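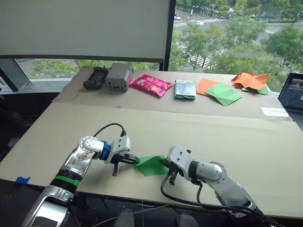

Brurnau two-finger gripper, pair, used for 3 weeks

We bought two of these for paper folding, to replace our old Jallside pair. The fingers are thin and they take one sheet by its edge without tearing it, which the Jallside did often. In 40 folding trials I had six drops — all of them with glossy paper. The cable is my complaint. It is stiff, and near the wrist it needs a wide loop. The manual is short but clear. At 197 dollars each I find the price fair.

4 of 5 stars
Higinio Quintero, 27 August 2025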